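Home | Diary | Garden | Archive | Contact

Thursday

Bed linen day. Stripped everything after breakfast and had the first load in by 9. The big sheets went on the line. The small things I kept back for the dryer, as the sky over toward Burnley looked gray and I didn't trust it.

Leonie Pomare called at lunch to ask if I still had the spare comforter. I do – it is on the top shelf with the winter blankets, and she can have it until July. She paid $44 for a new one at Vrettos and the seams went in the second wash. I told her to take it back with the receipt.

Spent the afternoon on the beds. The plain sheets are easy. The printed white one with the teal dots and the little red and orange blotches always takes longer, and it creases as soon as you look away. 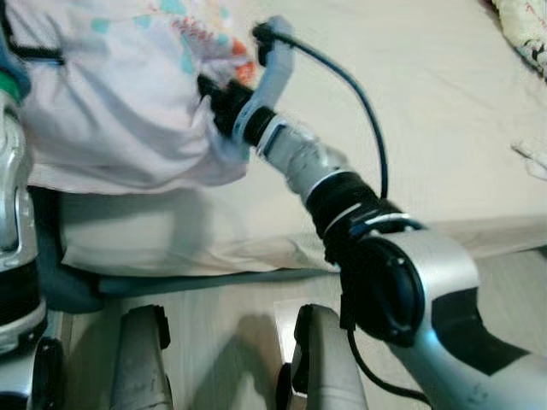
How often should pillowcases be changed? Once a week is what I do, and twice in hot weather.

Put the old towels in a bag for the animal shelter. The closet door shuts again now – first time since spring. Still need to buy clothespins and look for the other gray blanket. Soup for supper, bed by 10.

Last updated: Thursday, 9:40 p.m.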